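Minutes of the Open Day Working Group
December 15, 2018
By Serena Pellegrini, recording

Present: Ubaldo Valentini (chair), Lucrezia Amato, Raffaele Dal Bello, Serena Pellegrini. Gerardo Serra joined during item 2, having been held up at the Melis site, and was given the last of the coffee.

1. Minutes of the August meeting
Read and accepted with one correction. The visitors' entrance is the one on the courtyard side, and the August minutes had it on the street side, which explains why two of our guests went to the loading dock and had to be fetched. Serena apologizes to both of them and has already written to say so.

2. Report on the open day at Sandatex
Ubaldo opened by thanking everyone very warmly, and he went on for some time, so the secretary will only record that he meant every word. We welcomed 47 visitors over the day, of whom 16 came with the group from the Riniteo technical school. Their teacher has already asked Lucrezia whether they may come back in the spring with the younger class, and the feeling around the table was a happy yes, provided the tours are kept smaller.

Gerardo reported on the morning tour of the cutting room. It ran 23 minutes over, mostly at the fabric inspection table, where people had a great many questions and our staff were (bless them) very generous with the answers. He would like a bell or some other polite signal next time. Raffaele suggested that the guides simply wear watches. Left open.

Lucrezia passed on some comments from the visitors' book. The lunch was praised, the stairs were not, and several people wrote that they could hardly hear the welcome talk from the back of the hall. Ubaldo will ask Plustar for a price on hiring a better microphone and a pair of speakers.

3. The cloth handling demonstration
Raffaele gave a full account of the robot station, which was the part of the day most people mentioned on their way out. He reminded us that cloth is a hard thing for a robot because it never keeps its shape from one moment to the next, and that picking up an edge or a fold is a job of its own before any folding or stacking can begin. He had explained this to each group in turn and said the students from Riniteo caught on fastest, probably because they asked to try it themselves with two fingers and a dish towel.

There was a good long discussion of how much the visitors could see. Those at the front were delighted, while those behind them mostly saw shoulders. Lucrezia proposed a screen on the wall showing the close view of the fingers, and everyone liked the idea. Raffaele asked that the following picture be kept with the minutes, as it shows the kind of view he would want on the screen.
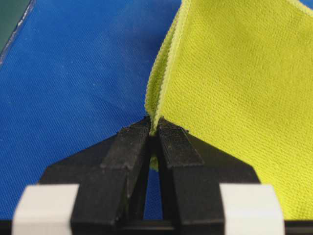
The two gripper fingers pinching the folded edge of the yellow-green cloth, with blue fabric behind.

Gerardo asked if we might print a short handout to go with the station, in plain language and on one side of the paper. Serena offered to draft it if Raffaele will check the technical parts and promise to leave the commas alone. He promised.

Agreed: Raffaele to find out what size of screen the wall bracket will take. Serena to bring a draft handout to the next meeting.

4. Any other business
Lucrezia still has a gray scarf and a child's mitten from the cloakroom. If they aren't claimed, she will leave them at the front desk.

Ubaldo asked that a thank-you card go to the cutting room staff, and it was passed around and signed before we left.

The date of the next meeting will be sent around by Serena once the hall bookings are known.

Last updated by S. Pellegrini after corrections from G. Serra
Contact: Open Day Working Group, care of the Sandatex front desk | Copyright Sandatex | Back to top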